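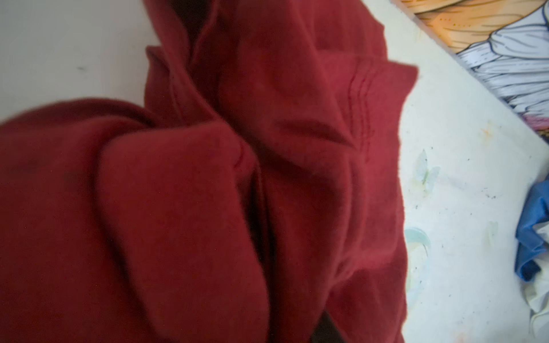 Folding is the bit everyone hates, so that is what I picked. My project looks at how long clean clothes stay in a heap before somebody deals with them, and whether a marked folding place in the house changes that. Thick tops turned out to be the worst of everything I looked at. A red one bunched up like this has deep folds all over, and the dark gaps between the layers make it hard to tell a sleeve from the body. What you want is an edge. The straight hem with three lines of stitching is the best place to start, find that and pull, then the rest can be laid out from it.

Renu Thakur
Home and Textiles module, project report
Handed in Mon 15 September

What I did

Ran it in the shared house on Jarkden Road. Four weeks. First two weeks as normal, no changes, just wrote down when each wash came off the airer and when it got put away. Then two weeks with a folding place – the end of the kitchen worktop, kept clear, with a strip of tape to show the width of a folded top. 178 items in total went through, not counting socks. I left socks out after the first day, too many odd ones and it was eating all my time.

Everything went on the same sheet on the fridge. Time down, time folded, who, what sort of item. Some lines have no time in. Where that happened I left them out of the results instead of guessing.

Folding methods

Tried two. Flat fold, where you lay the top face down, bring both sides in and fold up from the hem. And roll, same start but rolled from the neck. Shirts went well both ways. Sweatshirts did not roll well at all, they spring back open and take up half the drawer. Flat fold for anything thick, I would say.

Thin tops are quick. Thick ones are slow mostly at the begining, before any folding happens, when you are still turning it round looking for the sleeves. If one sleeve is inside out add the same again.

Results

Weeks one and two: most washes sat overnight, a few sat three days. The worst was a load of bedding and jumpers on the landing chair which ended up being worn straight from the pile.

Weeks three and four: more than 60 items were folded within the hour. Bedding no better, the worktop is too small for it. Jumpers better but still last in the pile every time. People take the easy stuff off the top and leave the thick things for somebody else – me, usually.

Creasing was going to be a section of its own. I looked at it but had no decent way of scoring it, so it is only notes. Cotton shirts left in a heap needed ironing. Fleecy things mostly didn't show it.

Problems

Same four people all through so they knew what I was after. One was away for most of week three. The tape came off when the worktop was wiped and was put back a bit narrower, didn't notice until the Thursday.

If I did it again

Bigger surface, a bed or a proper table. Would time the sorting out seperately from the folding, they are different jobs and I lumped them together. Would also try asking people to shake each thing out and drop it flat as it comes off the airer. My aunt does this and has no heap. Could run it in January when it's all jumpers.

Full sheets are in the appendix, tables 1 to 4. Table 3 has the item types.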